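Small Business and Online Trade
Handout 4: From One Shop to Many Customers
Prepared by Oduor Tanui

Please read this handout before the October session. It covers the second half of the unit on specialty retail. The first half (choosing a premises, reading a lease) was in Handout 3, and I will not repeat it. If you missed that class, ask Musyoka Massawe for a copy.

1. What we mean by a specialty importer

A specialty importer is a shop which brings in goods that its customers cannot easily find nearby. The customers are often people who have moved from another country and want the tea, soap, biscuits or school notebooks they grew up with. They may also be local people who have traveled, or who married into a family from that place. In the class case, the shop is called Okoth, and it sells household goods and dry foods from East Africa in the town of Rarkham.

The shop was opened in 2000 by Bakari Bakilana, who had worked before as a surveyor. He began with one room, one supplier and a list of goods written by his wife's relatives. For the first years he kept no separate account for the business. We will come back to this, because several of you wrote in the last exercise that it does not matter when the owner is alone. It does matter. When he wanted to borrow money for shelving and a cold room, the bank asked for two years of figures and he could not give them.

2. The range of goods

In bookkeeping we call every different item a "line". A jar of 250 grams and a jar of 500 grams of the same product are two lines. Okoth had 232 lines at the end of its first full year. When the web store opened, it had 1586.

Students often think that more lines means more sales. Look at the cost side also. Each line needs:

a place on the shelf or in the back room
a price, and somebody to check it when the exchange rate changes
a minimum order, which the supplier decides and not the shop
a decision about what to do with it when it does not sell

The last point is the one most forgotten. In a food shop the decision is made for you by the date on the package. With household goods there is no date, so a slow item can sit for years and the owner still counts it as value. Mr. Bakilana had enamel plates in the same cartons for so long that the supplier had changed its name in the meantime.

Useful term: stock turn. Take the cost of goods sold in one year and divide it by the average cost of the stock you hold. If the answer is 2, you sell through your stock two times in the year. For dry food this is slow. For furniture it can be acceptable. Do not compare your number with a shop of another type.

3. Buying: the landed cost

The price on the supplier's invoice is not what the goods cost you. The landed cost is the price of the goods when they stand in your own shop and are ready to sell. To the invoice price you must add freight, insurance, customs duty, the fee of the customs agent, bank charges for the transfer, and the local truck.

Many beginners divide the freight equally among all cartons. This is simple but it gives a wrong picture when the cartons are different. A carton of paper lampshades takes a lot of space and weighs almost nothing. A carton of canned beans is the opposite. If your freight is charged by volume, divide it by volume. If it is charged by weight, divide it by weight. Write down which method you used, and keep the same one for the whole shipment.
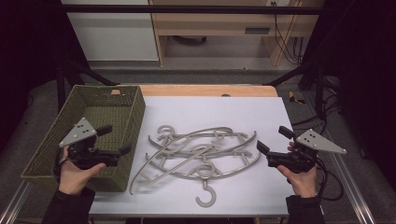 After you have the landed cost, you can set the selling price. Be careful with two words here which sound similar to many of us who learned English later. Markup is the profit as a part of the cost. Margin is the profit as a part of the selling price. If an item costs you 10 dollars and you sell it for 15, your markup is 50 percent, but your margin is only one third. In the first exercise nearly half the class mixed these, and I was the same when I was a student, so please do the practice at the end slowly.

4. Moving part of the business to the web

Okoth did not move to the web in one step. Shabani Kashindye, who was at that time working at the counter on afternoons, noticed that the same families were calling from other towns and asking for parcels. She wrote the orders in a school notebook. After one season the notebook was full, and the owner agreed to pay for a proper web store. They used a package named Fevumero, mainly for the reason that it could share one stock list between the counter and the website.

I want you to pay attention to this sharing of stock. If the counter and the website have separate lists, then sooner or later you will sell the last bag of flour to two persons. One of them will be standing in front of you, and the other has already paid by card. There are three ways to handle it:

Shared list. The till and the website take from the same number. It costs more to set up, and the staff must scan everything, including broken items.

Reserved stock. Part of the goods is kept in the back only for web orders. Easy to understand, but you can refuse a web customer when the shelf is full.

Manual check. Somebody walks to the shelf before each order is confirmed. It is possible with a few orders a day, and I do not recommend it in December.

Okoth used the third way first, then the first. The second was tried only for frozen goods.

5. Shipping and returns

The customer compares your shipping price with that of very large companies, and it is not a fair comparison, but he will make it. You can charge the real shipping cost, a flat fee, or no fee above a certain order value. With the last method, the shipping is paid from your margin, so the order value must be set with the margin in mind. Many small shops copy the limit from a competitor without doing this calculation.

In Okoth the heavy goods were the problem. A family in Vescombe would order maize flour in large bags, and the parcel cost more than the flour. Idrisa Mwakyusa, who did the packing, suggested a monthly delivery to Vescombe with the shop's own van, with orders closing at 5 p.m. the evening before. The families accepted to wait. This was cheaper for both sides, and it also brought new customers, as people came out to the van and met each other there.

For returns, write the policy before you open, in short sentences. Say who pays the postage, how many days the customer has, and which goods cannot be returned. Food normally cannot. Check the law of your state on this, as I can only speak in general here.

6. Keeping the character of the shop

This section is shorter because we will discuss it in class. When a shop like this one grows, the owner spends less time at the counter. The regular customers came partly for the goods and partly for the talk. Mr. Bakilana wrote small texts for the website about where each product comes from and how his mother cooked with it. These pages were visited more than the offers page. Still, some older customers told him that the shop felt different, and he agreed with them.

Bring to class one example of an "About us" page from any small shop. Mark every sentence which gives a fact that can be checked, and every sentence which only gives a feeling. Be ready to say which ones made you trust the shop.

7. Practice

a) A shipment contains 40 cartons of tea and 10 cartons of baskets. Each carton of baskets takes four times the space of a carton of tea. The freight is 800 dollars, charged by volume. Find the freight for one carton of each kind.

b) An item has a landed cost of 6 dollars. Find the selling price for a markup of 40 percent, and then for a margin of 40 percent.

c) Okoth offers free shipping above a certain order value. The average margin is 30 percent and an average parcel costs 12 dollars to send. At what order value does the shop keep nothing after shipping? Where would you put the limit, and why?

d) Write half a page on which of the three stock methods in section 4 you would use for a shop with one employee.

Show your work for a) to c). Calculators are allowed. Hand in on paper, with your name on each sheet, at the start of the session.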